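Skovitz Two-Arm Bench Kit for School Clubs

Home / Classroom and Club / Bench kits / Two-arm

In stock. Ships in 6 cartons. Part number SK-148.

The Two-Arm Bench Kit is the set we put together for clubs that have already built their wheeled robots and line followers and want something bigger to chew on. You get two matching jointed arms, two grippers, the cable set, and the Drawer Challenge course pack, which is the part students tend to ask about first (more on that below!). It sets up on any solid flat table and it runs from one laptop.

We love this kit because two arms change the kind of thinking a team has to do. With one arm you write a pick, a move and a place, and you're done by the second meeting. With two, somebody has to decide who goes first, where the other arm waits, and what happens if they both want the same patch of table. Students argue about it, draw it on the board, argue some more, and then get to try it.

The Drawer Challenge

The course pack was written by Ximeng Luo, who coaches the robotics club at Grovurau and has been running two-arm projects there for several seasons. The job sounds easy: one arm handles a small object, the other arm works the drawer of a little cabinet, and the object ends up inside. Teams plan it, teach the positions by hand, test it slowly, and then start shaving time off. The pack takes a club from first power-up in the fall to a demonstration run in April, with plenty of slack for snow days and exams.
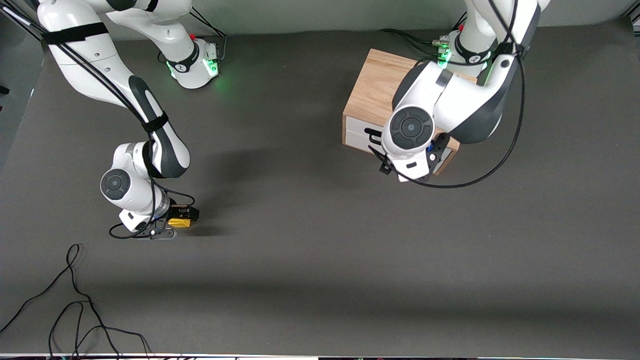 Reading time: 4 minutes

Grovurau's team uses a light wooden box with two white drawers, one over the other, and a small yellow object for the first exercises. One gripper holds the yellow piece low near the tabletop while the other points down at the front of the box. The bases stand back toward the wall, so there's a good open stretch of table to work on, and both have green lights at the collar that are easy to spot from across a room.

Any small cabinet will do for your own version. Ximeng's advice is to let the students pick it, and to pick a bad one at least once. A drawer that sticks teaches more about gripper force than a whole afternoon at the whiteboard.

What comes in the kit

Two jointed arms, left and right
Two two-finger grippers
Power supplies and emergency stop button
Full cable set with straps
Saltudier motion software, club license
Drawer Challenge course pack, 148 pages, printed and PDF
Spare finger pads

The cabinet, the table and the laptop are not included.

Setting up

Plan on one full meeting for the bench and don't try to squeeze the first program into the same session. Bolt or clamp both bases down before you connect anything. Run the cables with the arms at full stretch, then strap them to the links with enough slack at the wrist for a complete turn. Check the slack again after the first week, when everybody has been moving things. Keep spare cable out of the reach of the grippers.

Start every new program at the slowest speed setting with one student on the emergency stop. Hands stay off the table while the arms are powered for motion. The course pack has a one-page safety sheet you can tape to the wall, and there's a sign-off list for new members.

Software

Saltudier opens with a side-by-side view, one lane for each arm, and students drag a "wait" block between lanes wherever one arm has to hold still for the other. It's such a nice way to see the problem. Older students can switch to Python whenever they like, and both views stay in step, so a mixed-age team can work on the same file. The club license covers every laptop your members use.

Course pack units

Unit 1, Power-up and safe stops
Unit 2, Teaching positions by hand
Unit 3, Picking up small parts
Unit 4, Opening and closing a drawer
Unit 5, Two arms, one table
Unit 6, Your own challenge

Unit 5 is where most clubs slow down, and that's fine. Let it take as long as it takes. Unit 6 is wide open, and we'd really like to see what your team comes up with. Send us your write-up and we'll add it to the club projects page.

Price and ordering

Two-Arm Bench Kit, complete: $2,923
Extra gripper with finger pads: $137
Course pack only, printed: see Books and Guides

Schools may order by purchase order. If your club already has one Skovitz arm, ask about the second-arm upgrade before you buy the full kit.

Goes well with

Fu Parts Tray
Clamp-on base plates, pair
Finger pads, soft, bag of 6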